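December 2019

Saturday, and I spent most of it on the new store for Tipoki. Rawiri is still sure that moving to Pludach will fix sales. I asked him what was wrong with the old cart and he said it "felt slow." We took 348 orders in August on the slow one.

The Pludach rep promised a finished skin care storefront in 15 days. We're at 40. The theme looks nice, I'll give them that, but shoppers still can't filter the face creams by size, and the vitamins are sitting under Makeup.

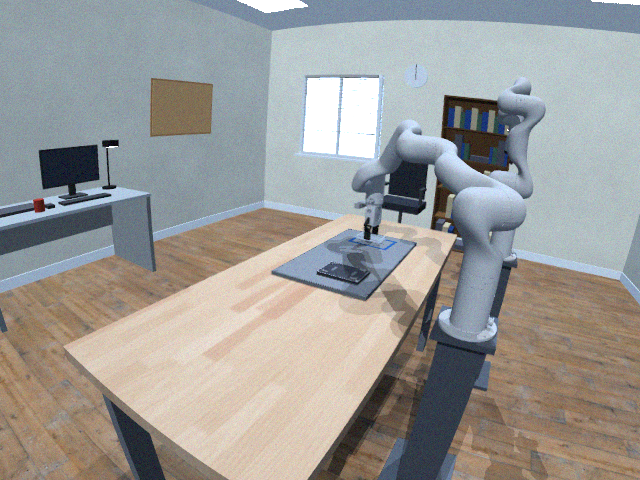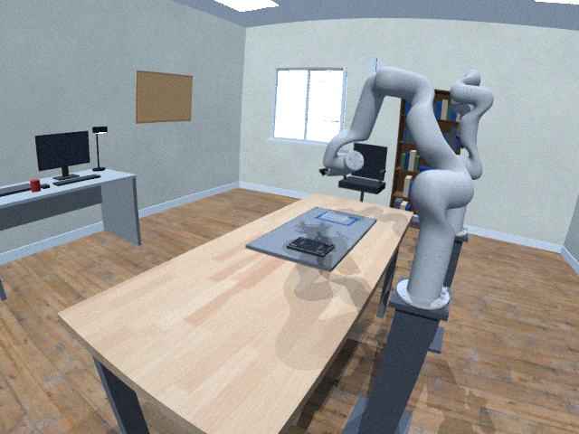 Long table, gray mat, both times

Tipene wants a reviews add-on called Morkolura, on top of everything else. It costs 76 a month and the sales page says customers will "trust you more." Trust us more than what? I told him to wait until the checkout can add shipping to Flastton without an error — I got it twice before lunch.

Moved the vitamins myself. Hand soap still has no price. Rawiri says launch is Monday. I'm leaving the old store up.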